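Unit 2: Cups on the table (stacking and nesting)
Notes for the Postel evening course in home play

Bring your own cups if you can. I keep a box of spares, but it always comes back with one short. Last term I asked for matching sets and regretted it, so please bring a mixture this time! Different heights, different rims, one or two see-through ones if there are any at the back of your cupboard. A set where every cup fits every other cup gets boring in five minutes, and I want you to feel the little puzzle of it (does this one go over that one, or inside it?) before you try it on a four-year-old.

You don't need a proper play table either. I've run this on a desk, on a tea tray, and once on an ironing board, which I can't recommend. A bedroom table with a wipe-clean flowery cloth does nicely, and you can leave the fan and the soft toy where they are at the back.

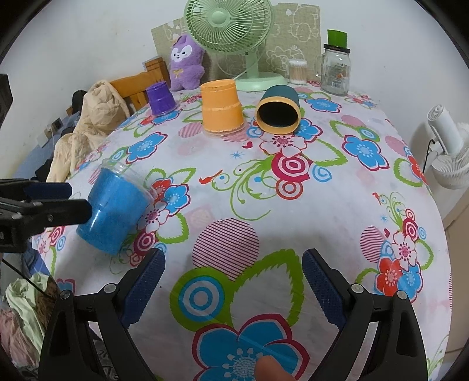 The first ten minutes are just for handling. Put some cups upside down and lay others on their sides, then leave them alone. I used to line everything up neatly before the children came in, and all they did was look at me and wait to be told. Now I leave it a bit messy. A cup on its side asks to be picked up, and an upside-down one is halfway to being a tower already.

Words to use as you go: over, under, inside, next to, wide end, narrow end. Say them while you're doing the thing. If your group speaks another language at home, use both, and don't fret about mixing them.

Then we move on to covering. Take one cup, turn it upside down and bring it over another. Go slowly, as rims catch on each other and it's very tempting to shove. I call this one the Roman hat (no idea why, it stuck) and it's the bit people ask to do again.
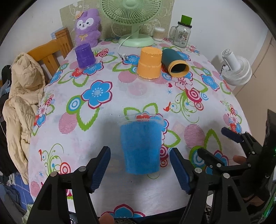
Let them do it wrong. If the big cup won't go inside the small one, they'll find out, and they'll probably try it 2 more times to be sure. My rule is to keep my hands in my lap until I'm asked.

For homework, read the Druder handout on sorting, which runs to nearly 1000 words and is much friendlier than it looks. Then try the activity at home and write me half a page. What did you put out, what got picked up first, and what got ignored completely? Cilter people, you're on the same homework this time, but hand yours in at the front desk.

We're in room 710 again until the end of March. The radiator is still stuck on full, so wear something thin, and do bring a cloth for wiping the cups down afterwards.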